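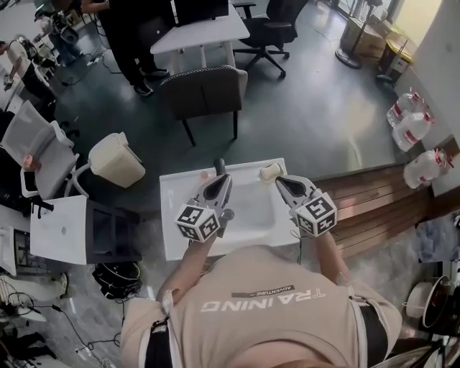

Fillent hand gripper kit – pre-use safety check

Site: Luslow, ground floor work area
Supplier: Gorunance
Kit no.: 351
Checked by: Flor Zapata
Date: Jan 22, 2024
Reason for check: trial loan, decision to buy still open

Marks used: OK / ADVISORY / FAIL / N/A

1. Paperwork

1.1 User guide supplied and in English – OK
Printed copy, 26 pages. The page on storage refers to a case we were not sent.

1.2 Kit number on label matches delivery note – OK

1.3 Supplier's test record supplied – ADVISORY
The record is from December and has no signature. Gorunance have been asked for a signed copy.

2. Harness and straps

2.1 Straps free of cuts and fraying – OK

2.2 Straps sit flat over both shoulders – OK
Adjust before picking up the grippers. It is awkward to do afterwards.

2.3 Buckles release with one hand – ADVISORY
Left buckle is stiff. Released on the second try.

2.4 Head-worn unit secure when looking down – OK
Most of the sink work is done looking down, so I repeated this one. No slipping.

3. Grippers

3.1 Housing free of cracks – OK
Both checked, including the area by the vents. Light scuffing on the left one.

3.2 Vent slots clear – OK
Keep fabric and cloths away from these while working.

3.3 Finger pads secure and not split – OK

3.4 Fingers open and close freely, no pinch on the user's own hand – ADVISORY
Movement is fine. A user with long fingers could reach the moving part. The guide should say where to hold it, and it doesn't.

3.5 Marker cubes tight – OK
No movement by hand. The guide gives 1,000 hours before the fixings need replacing. We have no way of logging hours yet.

3.6 Marker patterns clean and readable – OK
Wipe with a dry cloth only.

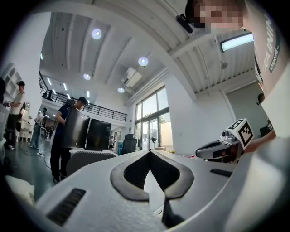
Item 3.3: finger pads on one gripper, with the marker cube on the other at right.

4. Cables

4.1 Outer cover undamaged along full length – OK

4.2 Cable does not catch when the arm is fully extended – ADVISORY
The cable runs down along the forearm and hangs free. Over a sink it needs a clip at the wrist. Urrego sell a soft one that would do.

4.3 No cable across a walkway – FAIL
Loose cable on the floor near the workstations, and a coil under the cabinet. Not all of it belongs to the kit, but people wearing the kit walk past it with their eyes on their hands. Move or cover before next session.

5. Work area

5.1 Clear standing space in front of the sink – OK

5.2 Heavy items stored low and out of the way – ADVISORY
Water jugs are low enough, along the wall on the right. I would still like them further from the sink.

5.3 Kit kept dry – ADVISORY
The guide does not give a water rating. Dry tasks only at the sink until Gorunance confirm one in writing.

5.4 Others kept out of arm's reach of the user – OK
We use 2,000 mm. People do drift in from the desks, so say it again at the start of each session.

6. Result

Kit may be used with the limits in 5.3, once 4.3 is put right. Items 1.3, 2.3, 3.4 and 4.2 go back to the supplier. Comfort was not part of this check – see separate user sheet.

Recheck needed: yes, 4.3 only
Signed: F. Zapata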